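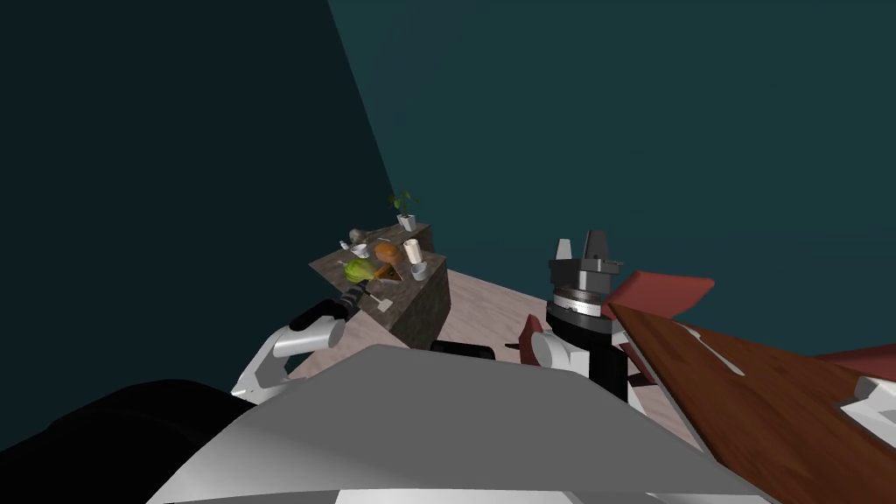
双腕ロボットを台所に入れる前に測ること、見積もること

台所用の双腕ロボットを買う、あるいは借りるときの準備をまとめました。機種の比較はしていません。どの機種でも共通して必要になる採寸と、見積書に載りにくい費用の話が中心です。前回の「食洗機の入れ替え」と重なるところは省きました。

搬入経路を先に測る

本体の寸法表には使用時の大きさが書いてあります。搬入で問題になるのは梱包の寸法で、別の紙に載っていることが多いです。うちで検討したTronddaleは、梱包の長辺が1451ミリでした。玄関は通りますが、廊下の曲がり角でつかえます。開梱してから運べるかを販売店に聞いたところ、開梱後の移動は有料の作業でした。

測る場所は次のとおりです。
・玄関ドアの有効幅(ドア枠の内側ではなく、開いたドアの厚みを引いた幅)
・廊下の曲がり角の対角
・台所入口の敷居の高さ
・エレベーターの奥行き

数字は紙に書いて、見積もりを頼むときにそのまま渡します。口頭だと後で食い違います。

アイランドと食卓の間

アイランド型の台所では、ロボットの立つ場所が食卓側の通路になりがちです。本体が収まるだけでは足りません。腕を横に出したときの幅と、椅子を引いたときの幅を足して考えます。食卓の椅子は、しまった状態と人が座った状態の両方で測ってください。背もたれの高い椅子は、腕の高さによっては干渉します。

床に養生テープで本体の外形を貼り、一週間そのまま暮らしてみるのが確実です。テープをまたぐ回数が多い場所は避けます。うちは最初に決めた位置をこれでやめました。冷蔵庫の扉を開けるたびに踏んでいたからです。

ラグやマットは外す前提で考えます。車輪式の機種なら段差の許容値を仕様書で確認し、台所と食堂の境の見切り材も測っておきます。

カウンターの高さと段差

天板に段がある場合は、低いほうと高いほうをそれぞれ測ります。カタログの「対応カウンター高」は平らな天板を想定していて、奥に一段高い面がある形には触れていません。腕が手前の面に届いても、奥の面の向こう端まで届くとは限りません。本体の前端から天板の奥の角までを、斜めに巻尺を当てて測ってください。

Skusthorpeの販売店では、この斜めの寸法を聞かれました。Bemellでは聞かれなかったので、こちらから伝えました。

物を減らす費用はかからない

機種を選ぶ前に、天板の上を一度整理します。作業のたびに避けなければならない物が多いと、上位機種の「障害物対応」の追加料金を払いたくなります。先に物を動かしたほうが安く済みます。

・鉢植えは腕の通り道から外す。葉は見た目より広く張り出します。
・背の高いコップや瓶は壁側にまとめる。
・大きな野菜は、使う直前まで別の棚に置く。
・スプーン類は天板に直に置かず、立てるか引き出しに入れる。
・飾り物は、手の届く高さの別の棚へ移す。
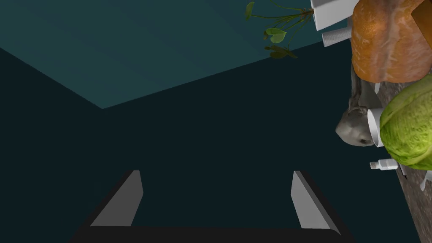 カウンターに寄せ集めた植物、カボチャに似たオレンジ色のもの、キャベツ、コップ、小瓶。手前は開いたグリッパー。

整理が済んだら、残った物の一覧を作ります。幅、高さ、重さ、表面の様子(つるつる、でこぼこ、柔らかい)を一行ずつ書きます。台所の秤と定規で足ります。重さは中身を入れた状態で量ってください。空の鍋と水を張った鍋では、必要な機種が変わります。

手先の開き幅で選ぶ

平行に開く二本指の手先は、開き幅より太い物をつかめません。当たり前のようですが、カタログの写真は小さな果物やコップが多く、丸ごとのキャベツやカボチャを持っている写真はまず見ません。一覧のうち一番太い物を基準にすると高くつくので、次のように分けます。

毎日つかむ物。これは必ず開き幅に収まること。
週に何度かの物。切り分けてから渡すなど、やり方で対応できるか考える。
たまにしか使わない物。人が持つ。

この分け方で、うちは手先を一段小さいものにできました。差額は指先パッドの予備に回しています。

指先のパッドは消耗品です。交換の目安は取扱説明書の最後のほうにあり、見積書には入っていませんでした。予備を2組、初回の注文に含めておくと送料が一回で済みます。左右で減り方が違っても、組で替えてください。

見積書に載っていなかったもの

本体価格のほかに必要になったものを書いておきます。

専用の電源回路。電子レンジと同じ回路につなぐのは断られました。電気工事店への支払いで、ロボットの販売店は関わりません。分電盤に空きがないと盤の交換になるので、先に写真を撮って工事店に送ると話が早いです。

初期設定の出張費。Kristiansenは本体価格に含む、ほかは別でした。別の場合、やり直しの訪問も有料かどうかを聞いておきます。

清掃用品。手首の継ぎ目に使えるふき取り材は指定がありました。台所用のアルコールを目盛り部分に使うと印字が薄くなるとの注意書きがあります。

積立。パッド、カバー、ふき取り材のために、うちは毎月3000円を別の封筒に入れています。足りない月も余る月もありますが、年度末の3月に封筒を空けて、残りは次の点検代に回します。

保険。家財保険の対象になるかは契約によります。借りる場合は、水濡れによる故障がどちらの負担かを契約書で見てください。

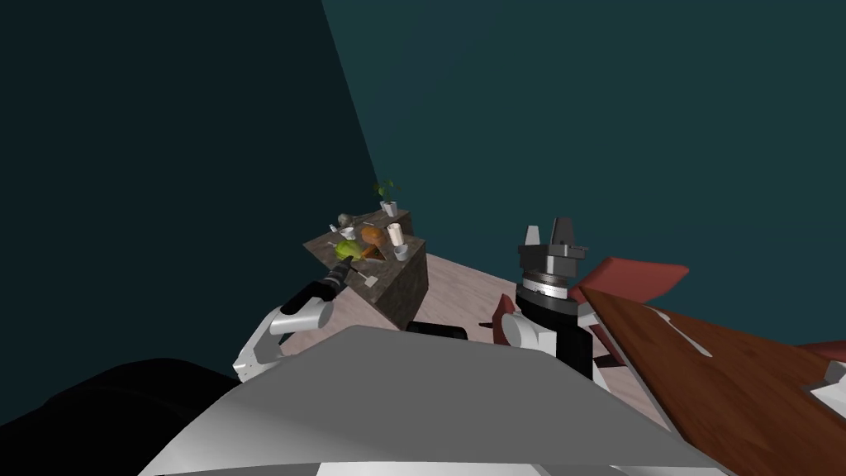

借りるか買うかは、使う期間よりも台所の改修予定で決めるほうが考えやすいと思います。天板や食卓の位置を近いうちに変えるつもりなら、測り直しも再設定も必要になり、その費用は買った場合にそのまま自分に返ってきます。借りている間なら、配置換えの再設定が料金に入っている契約もあります。

設置を頼んだJonatan Fagerlundさんからは、置き場所の候補を2か所出しておくよう言われました。第一候補だけで図面を作ると、コンセントの位置やアイランドの角で当日に動かすことになり、作業時間が延びます。延長分は時間単位の請求です。候補ごとに、次のことを一枚に書いておきました。

・本体の前端からカウンターまでの距離
・腕を伸ばした先にある物(食卓、椅子、壁)
・一番近いコンセント
・人が通る向き
・停止ボタンに手が届く位置

最後の項目は見落としやすいです。停止ボタンが壁側に来る置き方だと、いざというとき食卓を回り込むことになります。

試用のときに見ること

店の展示台ではなく、できれば自宅での試用を頼みます。有料でも、購入時に差し引いてくれる店があります。試用では難しい料理をさせず、ふだんの物で同じ動作を繰り返してもらいます。丸い果物、軽いコップ、平たいスプーンの三つで十分でした。

丸い物は、指が当たったときに転がらないか。
軽いコップは、つぶしたり倒したりしないか。
平たい物は、石の天板からすくい上げられるか。すべる面と柄のある面では認識の具合が違うことがあるので、自宅の天板の上で見ます。

左右の腕を別々に試すことも頼んでください。片方が天板で作業している間、もう片方がどこで待っているかで、通路の使い勝手が変わります。待機の姿勢は設定で変えられる機種と、変えられない機種があります。

うまくいかなかった動作は、時刻と物の名前だけメモします。理由は店の人が調べるので、こちらで推測を書く必要はありません。メモは見積もりの相談のときに渡します。うちではこのメモを見せたあと、見積書から追加カメラの項目が一つ消えました。

支払いの時期

手付け、納品時、設定完了後に分けられるかを聞きます。設定完了の定義は書面にしてもらいます。「動くこと」では曖昧なので、一覧に書いた毎日の物をつかんで、決めた場所に置けること、という文にしました。文面はこちらで用意し、店に直してもらう形でまとまりました。

廃棄と引き取りの料金も同じ書面に入れてもらいます。電池の入っている機種は粗大ごみに出せない場合があるので、自治体の窓口にも一度聞いておいてください。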